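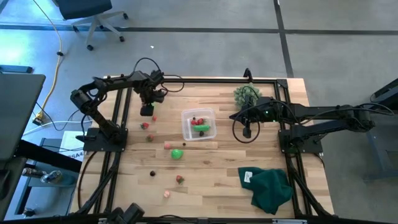
Hidville, 2019-12-09 – Researchers at the Lodthorpe Institute of Robotics have reported a new training method that helps two robot arms share one small workspace. The method, named Usta, was tested on a sorting task with toy fruit and vegetables, some of them no larger than a blueberry.

Under Usta, both arms are controlled by a single learned policy that is trained on demonstrations by human operators. The team recorded 1716 demonstrations and then ran 591 test trials, which ended in November.
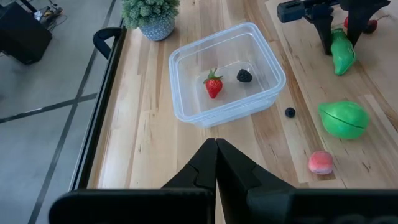

Each trial allowed the arms 20 attempts to grasp an item. Small berries remained the hardest objects to pick up, according to the report, while larger pieces gave the system little trouble. Collisions between the arms were recorded in 2 trials.

"The arms learn when to wait for each other," said Uyên Tôn, who led the study. "We did not write a rule for that."

The work was supported by the Đào Foundation. The institute plans to release the demonstration data – along with the training code – after the report has completed outside review.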